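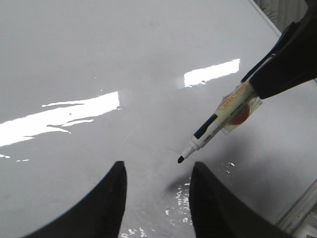 4.2 Written handover between shifts

The second part of the study dealt with the way in which information passes from one shift to the next. Three sites took part: the packing hall at Olex, the bakery at Gallow and the bus depot at Neves. All three use a bound handover book as their formal record. Staff are asked to enter any fault, delay or absence before leaving, and the incoming supervisor signs each page.

The books yielded 991 entries that could be read in full. Each was coded by subject, by length and by whether a later entry referred back to it. Entries on equipment faults were the most common at Olex and Neves, while at Gallow most concerned deliveries. The average entry was short, and many consisted of a single line. Where an entry ran to more than 40 words, it was more likely to be taken up by the following shift, although this effect was weaker at Neves, where the supervisors tended to speak to each other directly.

The Clendier scale was used to rate how clear each entry would be to a reader who had not been present. Two members of the research team rated the entries separately and agreed in 85 per cent of cases. The remaining entries were discussed until a single rating was reached. Low ratings were most often given to entries that used "it" or "the usual one" without naming the item.

Informal writing was harder to study. Messages on boards and loose paper are wiped or thrown away, and they were recorded only through field notes kept during visits. An extract from the notes follows, with Figure 3.

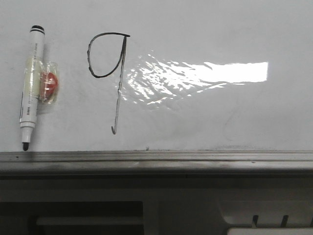 Gallow, 16th October

Figure 3. Marker fastened to a whiteboard with clear tape.

Evening shift arrived in two groups. The first group read the book and signed it. The second went straight to the ovens and was told of a late flour delivery by word of mouth. No entry was made about the delivery until the end of the shift, when it was given one line.

Similar gaps were noted at the other sites. A spoken message was treated as complete once it had been heard, and staff saw little need to write it down afterwards. Section 4.3 considers what this means for absences, where the person who needs the message is often not in the building.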